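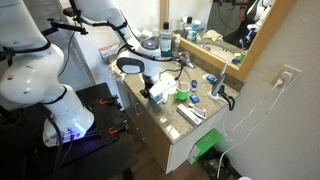
Gorkcombe gets its salvage yard back
2023-01-23

Renovators, tinkerers and bargain hunters of Gorkcombe, get your tape measures out! The Griranel salvage yard is opening its gates again in February, with twice the undercover space it had before and a whole shed given over to bathrooms and kitchens.

The yard closed last winter when the roof of the old main building was found to be past saving. Since then the stock has been sitting in storage on the Valtow road, and it has kept growing. At the last stocktake there were 2,438 items on the books, including 102 vanities and basins, a mountain of doors and enough taps to fit out a small hotel.

Manager Azadeh Kordestani can't wait to see it all back on the floor.

"People have been ringing me every week asking when they can come and have a rummage," she said. "We had a bloke drive in from Valtow with his trailer already hitched, and I had to send him home with nothing. I've still got his number, and he's getting the first call."

Most of the bathroom stock comes from houses being renovated in the older streets near the river, where perfectly sound cabinets used to go straight into a skip. Local builder Manouchehr Dehghan has been dropping off cupboards, mirrors and stone benchtops for years, and says they come out in better nick than most owners expect.

"A granite top will outlast the house if you lift it properly," he said. "Get two people on it, carry it on its edge and don't rush. I've seen gorgeous bits of stone snapped in half on the front steps – it'd make you weep."

The new layout should make browsing a lot easier. Vanities will be grouped by width, tapware will be sorted into tubs by fitting size, and there'll be a proper counter for cutting and edging. Prices stay where they were before the closure, with the $5 tub of odd handles and hinges back by popular demand.

There's a workshop program on the way as well (hooray!). Nouhaila Abdel Rahman will run evening sessions on resealing stone, repainting cabinet doors and swapping out old hinges, starting in the second week after opening. Each session takes seven people and bookings can be made at the yard office on Ghasemi Street.

Donations are being accepted now at the side gate. Cabinets need to be empty, with loose doors taped shut, and the yard can't take cracked basins or anything with water damage to the base. Pick-up is available within the Gorkcombe town limits for larger pieces.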